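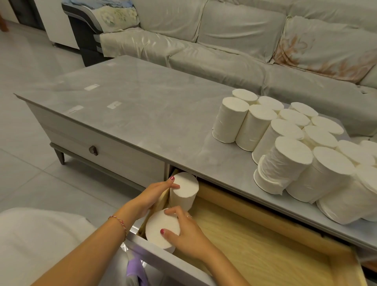
The Slow Water at Skerkoreck

October 2022
By Siyabonga Ngubane

I should confess at the outset that I am a bobber. I have snorkelled for most of my adult life, in lakes, in harbours, once in a hotel fountain at a cousin's wedding (long story, and the bride has forgiven me), and in all that time I had never once gone properly under. I floated on top with my back getting sunburnt and looked down at everybody else's holiday.

So when my sister suggested a freediving course at Skerkoreck in July, I said yes before I had thought about it, and then I thought about it for the whole drive. Skerkoreck is a small bay with a gravel beach, a boat ramp, a general store that sells bait and surprisingly good butter tarts, and water so green and clear that you can watch your own shadow travel along the bottom. The road in is paved until the last stretch and then very much isn't. Bring a spare tire and a bit of patience.

The school is called Fundo, and it runs out of a boathouse painted the colour of mustard. Our instructor was a soft-spoken woman with grey braids who began the morning by having us all lie down on yoga mats and do nothing. I kept waiting for the diving part. We breathed in, we breathed out, somebody's stomach rumbled, and a loon carried on out in the bay. By the end of it my shoulders had come down from somewhere near my ears and I had stopped composing my excuses.

She was firm about one thing, and she repeated it at breakfast, at lunch and again on the float: you never dive alone, and you never practise holding your breath in water without a trained partner right there watching you. One up, one down. Your buddy meets you on the way back, looks you in the face and keeps looking at you after you've started breathing again. My sister, who has been bossing me about since I could walk, took to this role with real joy.

The course takes 2 days and costs $700, with the wetsuit, weights, long fins and lunches thrown in. There were five of us in the group, which felt right — enough company to laugh with, and short enough lineups at the rope that you never got cold waiting. You'll want to be a comfortable swimmer, and you'll be asked to fill in a medical form beforehand. Do fill it in properly and well ahead, as one poor fellow had to sit out the first morning while he tracked down his doctor.

Now, the rope. It hangs from a big orange float and disappears into the green, and for my first few tries I pulled myself down it hand over hand like a person descending into a cellar. My ears objected. Equalizing head-down is a knack, and it came to me slowly, with a good deal of squeaking, late on the first afternoon. I only got to 5 metres that day and I was as proud as if I'd found Atlantis. There was a patch of eelgrass down there and a crab going about its errands, and for a moment I hung beside it, perfectly quiet, and then I remembered I was a mammal and came up grinning.

The second day we paddled around the point to Mabaso, a rock shelf that the locals have been jumping off for generations. The shelf drops away in steps, and each one has its own neighbourhood: anemones on the top, then sea stars, then a dim ledge where a lingcod the length of my arm stared at us with enormous disapproval. I didn't reach the ledge. My sister did, and she has mentioned it since, possibly more than once.

Evenings are gentle. We stayed at Geltura, a cluster of cabins up the hill with wool blankets and a wood-fired sauna, where the logbook in the main lodge had 2,364 names in it when I signed. I read pages and pages of it by the stove. People had drawn seals in the margins, and complained about the raccoons, and come back years later with their kids. Supper is chowder most nights. Have the second bowl.

If you go, July is lovely but the cabins fill early, and the instructors told me they're fond of the fall themselves, when the water clears even further and the bay empties out. Pack a warm hat for between dives, a Thermos, and more dry socks than seems reasonable. I'm booked again for next summer, with the lingcod very much on my mind.

We use cookies to help this site run smoothly and to remember your reading preferences. By continuing to browse, you agree to our cookie policy.

Related stories
Butter Tarts and Boat Ramps: A Coastal Drive
Choosing Your First Pair of Long Fins
Cold Hands, Warm Sauna: A Weekend at Geltura
Learning to Love the Wetsuit
Paddling the Point With Kids Aboard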